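6th December

Hi Jarrah,

You asked for the long version this time, so grab a coffee. I'm writing up where we've got to on the Samora work — the good-practice guide for people and robot arms sharing one table — and where your second payment is going. I know the November note was thin, and I'm sorry about that. Most of that month went into rewriting, and a rewrite doesn't make for very exciting reading.

The big news is that we have a full draft! It has eight sections, and I'd happily defend six of them in front of anybody. The other two need work and I'll get to those.

## What we've been writing rules for

When we started, the draft borrowed heavily from the sort of rules people write for big fenced-off machines. Stand back, close the gate, press the button. That's fine for a welding line, but it's pretty useless for the kind of work we're looking at, where a person's bare forearms and a robot hand are over the same board and the whole point is that they both get to reach the thing in the middle.

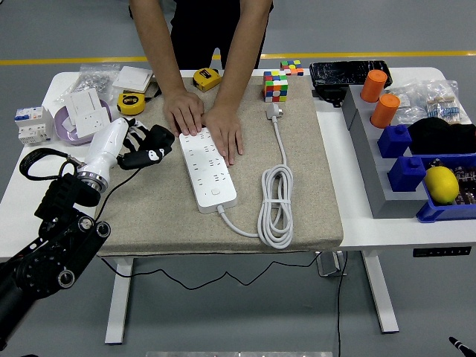
So we threw out the first version of Section 3 and started again from the hands. Who gets to move first? What does the arm do when a person's fingers are already on the object? Our current wording is that the human hand has priority on any shared object, and the arm holds position until the person has let go and said so out loud. The "out loud" part got some groans in Telstead. I think it's the best line in the draft, and I'm keeping it unless you talk me out of it.

We also wrote a short section on cords and cables. I'd left it out at first because it seemed too obvious to bother with — then I went back through our session notes and cords came up over and over. The rule now covers three kinds:

- cords that belong to the object being handled, which should be coiled and kept on the mat
- cables that belong to the arm, which get checked through its full reach before anyone leans in
- anything trailing under the table, where feet go

Cadgate's reviewers want that last one turned into a hard requirement with a clip every so often along the table leg. I'd rather leave it as advice for now, as we haven't tried enough kinds of table.

## Where the draft is being tried out

Nkuna has been running the draft as its house rules, start to finish, on its tabletop handling work. They've logged 1,635 sessions under it so far, which is a lot more than I'd budgeted for, and I'm really grateful. Their feedback is blunt and very useful. They hated my checklist (too long, too many boxes) so it's down to one side of one page.

The thing they push on hardest is contact. My early draft treated any touch between a robot finger and a person's hand as an incident that needed a form. With both of them working on the same small object, that's just not livable. We now separate a light touch at holding force from a pinch, a push or a strike. Light touches get noted in the session log, and everything else stops the work and gets the form.
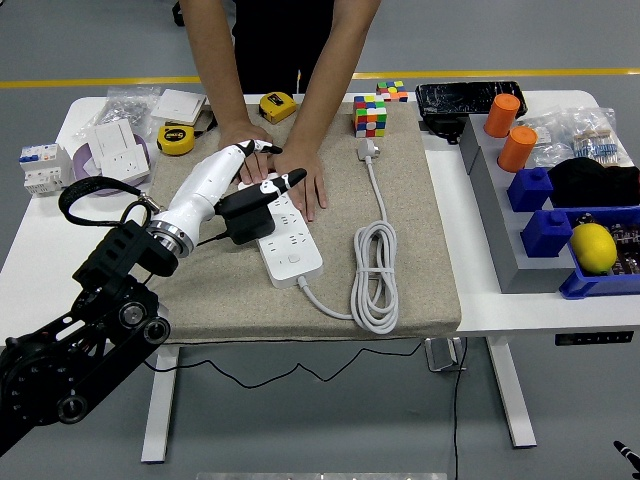
## What's still shaky

Two sections, as I said. The first is on clutter. I want a sensible limit on what can be left on the table outside the working area, and I keep writing it either so loose that it does nothing or so strict that you couldn't keep a tray of parts nearby. If you know someone who writes well on this, please send them my way!

The second is training. We say a person should be "familiar with the arm's stopping behavior" and I'm embarrassed by how vague that is. I'd like it to say they've stopped the arm themselves, with either hand, before their first shared session.

## Money and next steps

We're on budget. The travel line is a bit under, and with your okay I'd like to move what's left into paying for a proper edit, as my sentences run long (you may have noticed).

Next up is the clutter section, then a revised draft to Cadgate and Nkuna together so they can argue with each other instead of with me. I'll send you the same copy. Could you let me know about the travel money before I book the editor?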